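Zakis Planner 5

Zakis Planner turns two-handed demonstrations into motion plans for a dual-arm cell. It reads the recorded gripper paths, lines up left and right in time, and writes a plan you can edit before anything moves. Work on small cartons and other light goods is the usual starting point.
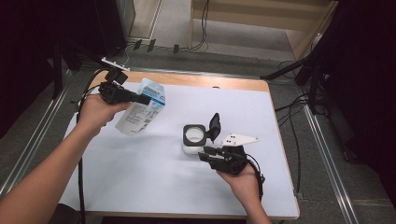

Does the planner need a separate recording for each hand?
One session covers both. The two streams are merged on import – clock drift up to 20 ms is corrected.

Handovers
When one gripper passes a part to the other, the planner marks the overlap as a shared segment. Both jaw widths stay editable there. Awkward shapes such as eyewear, with a long temple arm and a clear curved shield, can be given a no-touch zone.

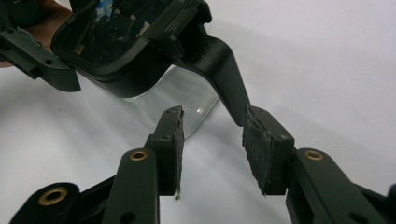
Licensing and support
Each license covers one cell and 23 saved task templates. Extra templates are sold in packs of five. Updates are included for the first year.

Part number: ZP-104
Export: joint paths or tool paths
Runs on: Linux workstation, no cloud account needed
Sales: Farzana Uddin, Pirkthorpe office
Technical questions: Asanka Sivakumar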